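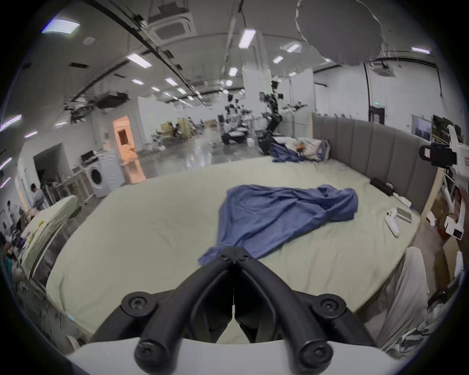

The bed before making: fitted sheet already on, one blue cloth in the middle, more bedding in a heap at the far end.

How to clear and make a large bed when you are alone

A big bed is not difficult to make, but it is tiring if you do the steps in a wrong order. For many years I made mine by walking from one side to the other, pulling a little here and a little there, and in the end the cover was always longer on the window side. My neighbor Ailbhe Kinsella worked in a guesthouse in Amden before she married, and she showed me how they did it there with only one person in each room. I changed some parts for my own house. The method below is what I do now, every morning in a short form and once a week in the full form.

What you need

One fitted sheet in the correct size for your mattress.
One blanket or flat cover. If you use a duvet, see the part near the end.
Your pillows with their cases.
A basket or a tray for small things.
A chair close to the bed, to put the bedding on. A bench is also good.

You do not need an iron. I know people who iron the sheets and I respect them, but I have 16 stairs between the washing machine and the bedroom and I prefer to finish early.

Step 1. Take off the small things first

Before you touch any cloth, collect everything from the bed that is hard. On a family bed there is always something: a game controller, a little box, a phone, a book with its corner folded. If you pull the blanket first, these things slide and fall down behind the headboard, and then you must move the bed to get them. I lost one earring and the charger of my son in this way.

Look at three places especially. The first is the base of the headboard, where flat dark things stand against it and are hard to see in the morning. The second is the side near the wall. The third is inside the heap of bedding itself. Put your hand into the heap and feel between the pillow and the blanket, because small items like to hide exactly there.

Put all of it in the basket. Do not walk away to put each thing in its correct room. You can do this at the end, in one trip, and the bed will be done faster.

Step 2. Empty the bed from the foot to the head

Take the pillows first and put them on the chair. Then lift the blanket or cover from the foot end, hold it by two corners, and shake it one time over the mattress. One time is enough. If the weather is dry, hang it over the open window for ten minutes while you do the sheet.

Smaller cloths, such as a throw or a thin cover, you can fold on the mattress at once. Fold first in half the long way, then in half again the short way. If the cloth is so wrinkled that you can't find the corners, do not search for them in the middle of the heap. Take any edge between your fingers, pinch it and lift it straight up. The cloth falls down by its own weight and opens, and you can slide your other hand along the edge until you come to a corner. From this corner follow the short side to the second corner. Now you hold two corners and the rest is easy.

Lay the cloth down flat, smooth it with the side of your hand from the middle to the outside, and fold.

Step 3. Tighten the fitted sheet

If it is the day for clean sheets, take the old one off by starting at the foot. If you keep the same sheet, you still must tighten it, because during the night it moves toward the middle.

Go around the bed once in one direction. At every corner:

Lift the mattress with one hand, only a little, as high as your hand is thick.
With the other hand pull the elastic down and under.
Let the mattress go and press on the corner with your palm.

When you put on a new sheet, do the corners in a cross: first the head on the left, then the foot on the right, then the head on the right and the last one the foot on the left. The fourth corner is always the hardest. If it will not go on, the sheet is usually turned by a quarter. On a bed that is nearly square it is very easy to make this mistake. I have sewn a small thread in the corner that belongs to the head on the left, and since then I do not guess any more.

With a plain light color you see each fold very well, which is good for making the bed and not so good for people who are in a hurry. Stroke the sheet from the center to the sides with your forearm, using the whole length from the elbow to the hand. It goes much quicker than with the palm.

Step 4. Put the blanket

Stand at the foot. This was the main thing that Ailbhe taught me. From the side you can only judge one half, but from the foot you see both sides hanging and can compare them.

Put the folded blanket on the foot end, with the open edge toward the headboard. Take the two top corners, one in each hand, and walk along one side — the arm that is over the mattress carries the far corner. If your arms are short like mine, throw the far corner in front of you and correct it afterwards. Stop before you reach the headboard and leave a space as long as one pillow.

Go back to the foot and look. The two sides should hang the same. If one is longer, don't pull it from the side. Take the middle of the foot edge and move it a little toward the short side, then do the same at the head.

You can tuck the foot end under the mattress or leave it. My husband does not like when his feet are held, so I leave it on his side and tuck it on mine.

If the blanket has a back side that looks different, fold back the top edge by the width of two hands. It looks nice and it also covers a crooked edge.

Step 5. Pillows and headboard

Beat each pillow lightly on its short ends to bring the filling to the center. Put the open side of the pillowcase away from the door. The guesthouse did it so, and I continue.

If your headboard is covered with cloth and has vertical seams, as many modern ones have, pass a dry soft brush down the seams once a week before you set the pillows. Dust goes in the channels and then falls on the pillows. Always brush downward, and do it before the clean sheet goes on. I forgot this more than once and had to shake the sheet out again.

Pillows can stand against the headboard or lie flat. Standing looks more full. Lying flat is better if children will sit there in the afternoon.

Step 6. Carry the basket away

Now take the basket with the small things and bring each one home. What has no home stays in the basket until Saturday. After that I ask loudly in the kitchen whose it is.

The short form for each morning

Hard things in the basket, pillows on the chair, blanket to the foot in one pull, smooth the sheet with the forearm, blanket up, pillows back. When I do it without talking on the phone it takes four minutes.

If you have a duvet

Turn the duvet cover inside out and put your arms in until you reach the two far corners. With your hands still inside the cover, take the two corners of the duvet. Shake, and the cover will fall over it. My duvet is heavy and I can't do it standing on the floor, so I stand on a low stool and let the duvet hang to the ground. Close the buttons, lay it from the foot like the blanket, and shake again to move the filling down.

Washing

I wash colored bedding inside out at 40 degrees. Blue and green I put together only after each one was washed two times alone. I had a dark blue throw from the market in Wiselton that gave color for four washes, and there is a pillowcase in my cupboard which still shows it. Take the pieces out of the machine as soon as it ends and shake them strongly before hanging. Most of the wrinkles come from waiting in the drum.

Questions I received

Cathal Hennessy wrote to me that his fitted sheet jumps off at the corner every night. This is almost always a sheet that is too shallow for the mattress. Measure the height of the mattress at the side, with the topper if you have one, and buy a sheet with a pocket that is deeper than this number. Sheet clips help for some time, but the elastic becomes tired.

Nuanchan Sombatkul asked if it is better to leave the bed open for a while in the morning. Yes, I do this too. I fold the blanket down to the foot, drink my coffee, and make the bed after. In April, when the windows are open all day, I sometimes leave it until noon.

Another reader wants to know if the thread count must be high. I have one sheet of 200 and it is the one I like most in summer. The sheet with the higher number was more expensive and feels warmer to me, so I keep it for the winter months.

For storing the second set, fold the sheet and the blanket cover flat and put them inside one of their own pillowcases. Then you take only one packet from the shelf and nothing is missing when you come upstairs.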